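Old desktop won't start, is it worth fixing?

Asked September 20, 2021 in Home Computing

My desktop is nine years old and has decided to retire before I do. I press the button, the fans spin for 2 seconds, then silence. A shop in town quoted me $314 to "have a look and go from there", and I suspect I know where there is. It only has to do email, the household budget and a card game called Fang that I'm not proud of. Fix it or let it go?

Answer 1

Get a new one. Mine is a Brallon and it's been fine.

Answer 2

Don't pay $314 for anyone to look at anything. Unplug it, hold the power button in for a bit, then take the side off and lay the case flat so you can see the board.
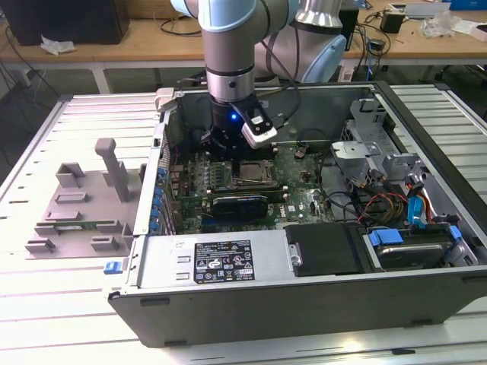
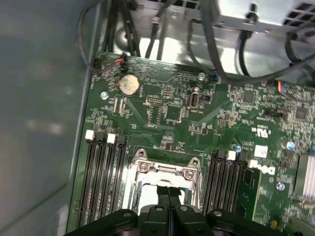 CPU socket with no processor in it, both photos.

Would the files still be there if the computer never starts again?

They're on the drive, and a dead board or power supply usually leaves the drive alone. Pull it out, put it in a USB enclosure (mine cost $32) and plug it into any other machine.

After that, try one stick of memory at a time, in different slots. Then borrow a power supply if you know the sort of person who has a spare. Fans that start and stop straight away are often the supply – or a short, or the board, so don't get your hopes up. A used supply was $40 at Jodosico last March. If that doesn't do it, I'd stop there.

Answer 3

What they said about the memory. I took mine out, blew on it like an old game cartridge, put it back and got over 2 more years. Probably the putting back did it. Also check the power board at the wall is switched on, he says, from bitter experience.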